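A Day at the Pellthorpe Textile Mill
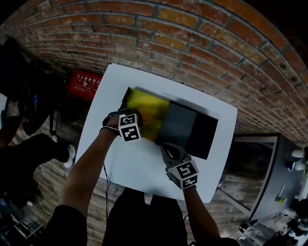
Yellow cloth and a black box on one of the white tables.

I have now toured fourteen textile mills in my life, which is thirteen more than my family thinks is reasonable. Pellthorpe opens to the public twice a year, and the winter visit is the one to pick if you dislike crowds and don't mind losing contact with your feet. The July one has ice cream. I went on 2025-02-24 and kept my coat on.

The mill is a long brick building beside a river that used to do all the work and now just goes past. Parking costs nothing, and is worth it. You sign in at a hatch, hand over your bag, and get a visitor sticker that will not stay on wool. This is a wool mill.

Our guide was Philomena Fiadzo, who has worked in the finishing department long enough to have strong views about every other department. She began in the raw stock store, where bales are piled up to the beams and the whole room smells like a sheep that has been left in a car. We were invited to put a hand into an open bale. Everybody did, and everybody then spent the rest of the morning with one greasy hand, trying not to touch their phone.

Carding is next door. I love a carding machine. It takes an untidy heap of fiber and drags it over wire teeth until it comes off the far end as a thin gray fog, and I could have stood there until they locked up. Rui Meireles, who runs the two big ones, shouted a full explanation at us over the noise. I caught the words "humidity" and "my brother-in-law." He seemed pleased with our questions, though I doubt he heard any of them.

The weaving shed holds 44 looms, and on the day 14 were running, which was plenty. Ear defenders are handed out at the door. The oldest loom still in use is a Barreto, painted a green you only find in hospitals, and it is kept for a narrow blanket cloth that the newer machines apparently refuse to make. It was weaving at 110 picks a minute when we passed. The new ones go a great deal faster and are much less interesting to look at, a remark I made to the weaver in charge of them and would like to take back.

Lunch was in the canteen. Soup, a roll, and a square of cake that had been cut by someone with a grudge. I sat with Oksana Symonenko, a hand weaver who had come a long way to buy cones of odd-lot yarn and was worried that the rest of us were there for the same thing. I was, a little.

After lunch came dyeing (steam, rubber boots, a drain in the floor that everyone was told about and one man stepped in) and then finishing, Philomena's own kingdom. Cloth is washed, shrunk, brushed, sheared and pressed there, and she made us feel the same fabric before and after. The "before" was like a doormat. I would have paid good money for the "after," and later did.

The pattern room is upstairs and easy to miss. Natália Antunes looks after the sample books, some of them so heavy that they live on a trolley. The best had swatches for a range called Amia, launched to great excitement and dropped the following season. She let us turn the pages ourselves. There is a mustard check in there that deserves another chance, and I said so in the comments book, in capitals.

The mill shop is the last stop and they know what they are doing. Remnants are sold by weight, and I came out with a bag that I described at home as "a few scraps."

Practical notes: book ahead, wear flat shoes, bring cash for the canteen. The tour has stairs, and the lift is for bales.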